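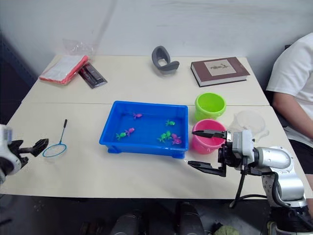 La mesa de los peces, con la bandeja azul y los dos brazos puestos.

2021-04-17, cuaderno del taller, proyecto Hillwood

Sábado y aquí seguimos. Apunto esto antes de recoger porque la última vez lo dejé para el lunes y luego no entendía ni mi propia letra.

La tarea para la muestra de Sarbridge queda así: peces verdes al cubo verde, peces rosas al cubo rosa. Tres de cada color, seis en total, repartidos por la bandeja sin orden ninguno. El brazo izquierdo coge la red, el derecho trabaja con los peces. Parece un juego de niños (bueno, lo es, los peces son de juguete) pero para el equipo está siendo la mejor tarea de todo el curso, porque obliga a coordinar los dos brazos y en cuanto algo va mal se ve enseguida desde la otra punta del taller.

Lo de las parejas pegadas sigue siendo nuestro dolor de cabeza. Cuando un verde y un rosa quedan casi tocándose, la pinza entra entre los dos y a veces se lleva el que no es, o los empuja a los dos contra el borde. En febrero lo resolvíamos separándolos a mano antes de empezar, que era hacer trampa, claro. Ahora en las reglas del club hemos escrito que la bandeja se queda como caiga. ¡Me alegro mucho de que los alumnos lo votaran ellos mismos!

Números de hoy, para el que lleve la hoja: 233 episodios válidos esta semana, 2.258 acumulados desde que abrimos el proyecto. Los de Melludmont nos pidieron las demostraciones en tandas de 10, así que a partir de ahora cerramos tanda, guardamos, y solo entonces cambia el alumno que maneja. Hoy dos tandas se guardaron con el mismo nombre y he tenido que renombrarlas una por una mirando la hora. No repetir, por favor.

Cosas sueltas:

— El cubo verde va detrás y el rosa delante. El verde cae justo encima de la junta de las dos mesas y si alguien las mueve un poco, baila. Propongo cinta por debajo de la junta, y marcas de lápiz para la bandeja.

— La red, siempre tumbada a la izquierda y con el mango hacia el fondo. Con el mango hacia nosotros el brazo izquierdo hace un giro de muñeca feísimo y tarda el doble.

— El dedo de arriba de la pinza derecha pasa muy cerca del cubo rosa. He probado a subir la posición de inicio y va mejor, pero el movimiento hasta la bandeja se alarga. Lo dejo a medias, ya decidiremos con el grupo de la tarde.

— Lo del fondo de la mesa (el libro, los rotuladores o lo que sean, los envoltorios) es de otras tareas. El libro lo quiero para la de abrir y cerrar tapas, que no se lo lleve nadie. Los plásticos, a la basura.

— El script de revisión que llamamos Doležal se queja cuando un episodio acaba con la pinza cerrada. Abrid la pinza antes de parar la grabación, que cuesta un segundo y me ahorra media tarde.

Para la próxima sesión quiero probar el orden contrario, primero todos los rosas y después los verdes, a ver si el brazo derecho hace menos viajes cruzados. También hay que decidir si en Sarbridge enseñamos la red o vamos solo con la pinza. Yo voto red — es más bonito y a las familias les va a encantar, aunque reconozco que nos sale peor. Si votamos red, hay que reservar una tarde entera solo para el brazo izquierdo.

Pendiente: pedir otra bandeja igual, imprimir las reglas nuevas y copiar la semana al disco grande.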